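A town history you can hold in your hands

We are so happy to tell you that the Trelley history book is finally out! After 11 years of gathering letters, farm ledgers, church programs and kitchen-table recordings, "Trelley: The Years Between the Mills" is back from the printer, and it is a beauty — fat, readable and full of voices you won't find in the old county histories.

14/12/2021 | By the newsletter desk | 24 shares | 3 comments 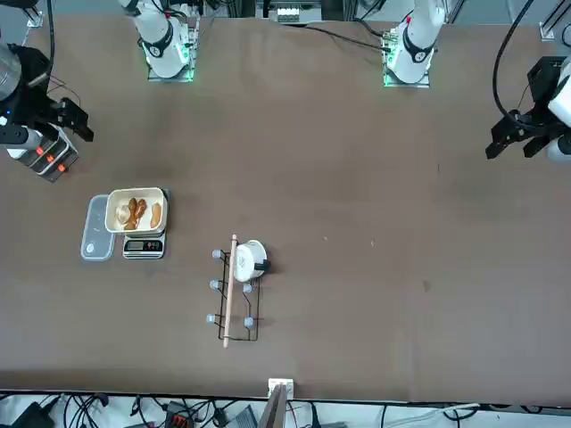

LOLCOMBE, December — The book starts with the first families on the river flats and runs right up to the closing of the Nikolaidis mill, which gets a long chapter of its own. Most of that chapter is told by people who worked there, in their own words, and the editors left the slang and the arguments in (two sisters disagree for a full page over which gate the night shift used, and it's wonderful).

There are maps, too. The fold-out at the back puts the old field names next to the present roads, so you can find your own street and see whose orchard it used to be.

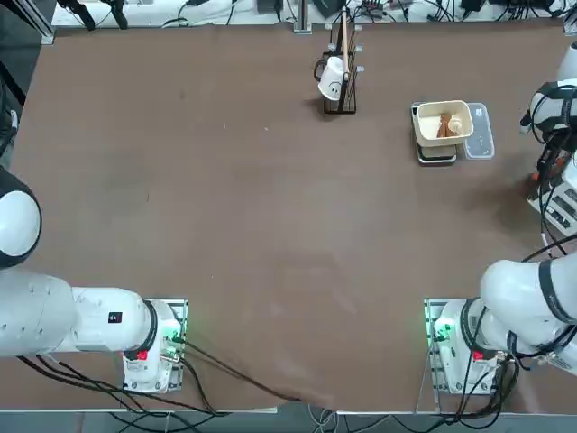

Lolcombe Area Local History Club

The recordings behind the book came to 1,636 pages once they were typed up, and only a small part could be printed. The rest will go into the reading room at the library, in binders sorted by family name, and should be ready for visitors by July. If your grandparents sat for an interview, please come and look them up!

Kasix Press did the printing and was very patient with us over the index, which was redone twice after late corrections to the spelling of farm names. A few errors surely got through. Send them in and we'll keep a list for the second printing.

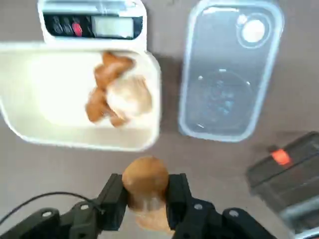 How to get a copy

The book is $23 at the club table and at the library front desk. Members can have one set aside by leaving a note in the club box. We can mail copies as well, but postage is extra — the thing is heavy.

Questions about the book? Write to the club in care of Lolcombe Library.
© Lolcombe Area Local History Club | Back to top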